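Plavell project – notes of the cloth handling meeting, October

Present: Yasir Zaidi (chair), two from the Mnguni group, three from the Tratari software side, one from Braltby by phone for items 1 to 3.

1. Notes of the last meeting
Agreed, with one correction. The training set was given as 1715 demonstrations. It should read 641 for single cloths; the larger figure includes the mixed piles, which were left out of the training run.

2. Grasp selection method
Yasir went through the change made since the last meeting. The old method looked for a corner of the cloth and sent an arm to it. When no corner was showing, it guessed, and most of the failed picks came from those guesses. The new method scores every fold by how well the fingers could close on it, takes the best one, lifts, and looks for a corner only once the cloth is hanging. Braltby asked whether the extra lift slows the cycle down. It does, by nearly 2 seconds. The meeting was content with that for now.

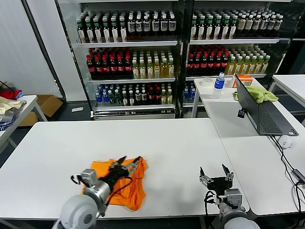
Fold scoring works from a single view taken at the head, and the discussion was mostly about what that view loses once an arm is over the cloth. With the left gripper pressing down into the middle of a crumpled orange cloth, the fingers and the cables looping round the wrist come between the camera and some of the folds. Tratari suggested freezing the score map before the arm moves in. Mnguni would prefer to keep it live and mask out the arm, as the cloth can shift on contact. Agreed to try both on the same starting heaps.

3. Results
The new method was run 100 times on single cloths, each dropped from the same height. It did better than the corner method on tightly bunched heaps and no better on cloths that landed nearly flat. Thin cloths remain a problem – the fingers sometimes slide over the fold without taking hold. Braltby asked for the thin cloths to be reported separately. Agreed.

Braltby left the call.

4. Use of the second arm
The right arm takes no part until the cloth has been lifted. Tratari asked if it could hold the cloth down during the first grasp. Yasir thought this worth testing, but after the masking question is settled.

5. Write-up
Mnguni to draft the method section. The results table will wait for the repeat runs.

Actions
Yasir Zaidi – repeat runs, thin cloths listed apart
Tratari – frozen score map
Mnguni – arm mask; draft of method section

Next meeting: 10.30, same room.

Plavell project office | Contact us | Copyright Plavell partners | Back to top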